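6/1/21

Open day at Turville. Got there a little after ten and parked in the overflow lot, row 78, a long walk on gravel. They gave me a paper badge and a map that had the restrooms in the wrong building.

Morning: Unach hall

Mostly talks. The first one was on warehouse carts and I had heard most of it before. The second was on fabric, and I took notes. Cloth is hard for a machine because it never lies the same way two times. The Unach people want 400 recordings of each kind of garment before they train anything, and they had 191 for shirts. A person holds the gripper by hand and does the job, and the recordings are what the arm learns from later.

After that we could stand at the tables and watch the work. The shirt was a light orange polo with a thin white and purple stripe on the collar and the cuff. It was laid flat on the table, still a bit wrinkled, and the fingers came in near the cuff. They have orange pads on the inner side and a black-and-white marker square on each one.
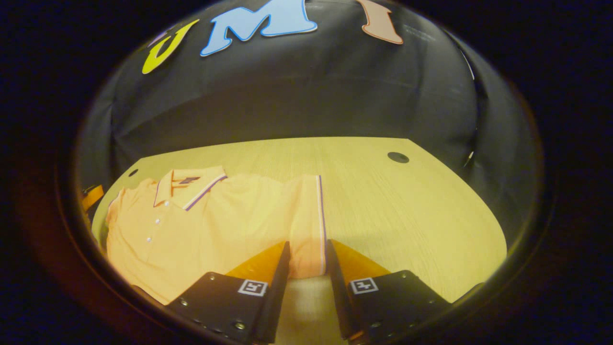 Afternoon: Greco building

Lunch first. Cheese sandwich, six dollars, dry. Sat outside on the steps.

Greco had the full arm running on towels. It folded one well and made a mess of the next. I liked that they left it running and let us see both. I asked about speed and was told 76 seconds for a towel on a good run. I can do one in five, but I can't do it all night.

Skipped the Prundlow tour because the line was out the door. They are supposed to open it again in October, so I may go back for that.

Home by five. Feet sore. Folded my own laundry after supper and paid more attention to my hands than usual. I pick up shirts by the shoulder seams, never the cuff. Need to call about the water heater tomorrow.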